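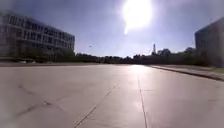

4.2 Driving into the sun

We ran the two controllers, Ikmont and Narnolov, on the same base over the same open stretch of concrete at Marín, and I'll say up front that I expected this part to be boring. Flat ground, no traffic, long straight seams between the slabs. Both controllers had done fine on it under cloud (Section 4.1), and all I changed for this block was the heading, so that the robot spent the whole leg looking at the sun.

Ikmont steers from the ground texture. It picks out the darker seams in the lower part of the image and holds an angle to them. Narnolov mostly ignores the ground and works from the horizon: rooflines, treetops, anything tall and thin that sticks up. I liked Ikmont better on paper (it's a lot cheaper to run), and I'd more or less written the paragraph recommending it before we started!
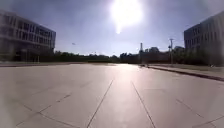

Figure 3. Facing the sun on the plaza. The joint lines converge toward the band of reflected light on the concrete.

The trouble for Ikmont is that bright band. A seam that's crisp near the robot gets weak where the pavement goes almost white, so the controller has to make do with the near part of the line, and a short line gives you a poor angle. Over 289 legs it wandered off the reference track by more than 3 times what Narnolov did, and most of that came in slow S-shaped weaves, which are pretty annoying to walk behind. Lowering the exposure helped with the far seams and then cost us the near ones, where the concrete is darker to begin with. We tried a few settings in between and I wouldn't defend any of them. 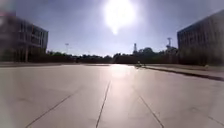 Ottoline Brask
Field Test Engineer, Stastora

Narnolov had an easier time than I'd guessed. Backlight turns buildings and trees into dark shapes, and a dark shape against a pale sky is a very good edge. The masts above the tree line were its favorite features by a wide margin. It did swap one for another now and then, and each swap gave a little kick in the heading, about 2 degrees, that the base took a moment to settle from.

I also logged how long each controller took to recover after a lost track, but the clocks on the base and the logger had drifted apart on 7/22/21 and I don't trust those numbers, so they're left out of the results table. We repeated the timing runs in August with the clocks synced, and those are in Section 4.3 along with the shaded legs.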